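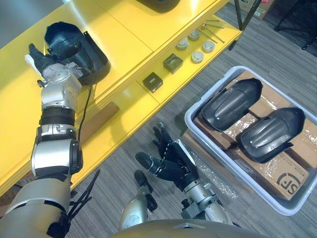

Schwarze Schale auf gelbem Tisch

Der Pullover ist wieder auf der Nadel. Ja, der Østergaard, der mit der Rundpasse, von dem ich hier im Dezember großspurig geschrieben habe, er sei »so gut wie fertig«. War er auch, bis auf einen Ärmel! Und dann hab ich ihn anprobiert und konnte den linken Arm nicht heben, ohne dass mir der Saum bis unter die Rippen gerutscht ist.

Also geribbelt. Bis zur Passe zurück, an einem einzigen Abend, mit Tee und ziemlich schlechter Laune. Lumturie meinte am Telefon, ich hätte doch auch einfach einen Zwickel einsetzen können (danke, Lumturie, sehr hilfreich um halb elf, als das Knäuel schon neben mir lag). Fürs nächste Mal merke ich es mir.

Das eigentliche Problem war aber die Wolle. Ich stricke ja mit der Skandix in Moosgrün, und laut Anleitung braucht meine Größe 1124 Meter. Nach meiner Rechnung mit dem längeren Rumpf und den neuen, weiteren Ärmeln bin ich bei 1239 gelandet. Zwei Knäuel mehr also, und die Farbpartie gab es online natürlich nirgends mehr. Ich hab dann alle Läden im Umkreis abtelefoniert und mir schon überlegt, ob ich die Bündchen in Grau machen soll, was meine Schwester »mutig« fand. Sie sagt das auch über meine Frisur.

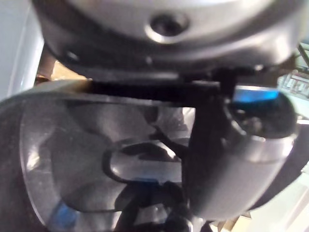

Gefunden hab ich sie am Ende bei Jurach in Stineck, in diesem winzigen Laden hinter der Kirche, in dem man sich seitlich an den Regalen vorbeischieben muss. Riet Dijkstra hat noch mal extra die Leiter geholt und oben in einem Karton gewühlt, und da waren sie, zwei Knäuel, gleiche Partie! Ich hätte sie fast umarmt. Gekauft hab ich dann leider auch noch ein Sockengarn in Rostrot, das ich überhaupt nicht brauche, und einen Satz Maschenmarkierer, weil meine ständig im Sofa verschwinden.

Jetzt sitze ich also wieder an der Passe. Zugenommen wird diesmal etwas langsamer, dafür hab ich unter dem Arm ein paar Maschen mehr angeschlagen, und die verkürzten Reihen im Nacken mach ich als German Short Rows und nicht mit Wickelmaschen wie in der Anleitung. Die Wickelmaschen sahen bei mir schon beim ersten Versuch aus wie kleine Knoten.

Falls jemand von euch das Modell auch gestrickt hat: Wie lang habt ihr die Ärmelbündchen gemacht? Mir kommen sie arg kurz vor, und ich würde ungern noch mal ribbeln. Schreibt es mir gern in die Kommentare, ich bin heute Abend sowieso auf dem Sofa und zähle Maschen.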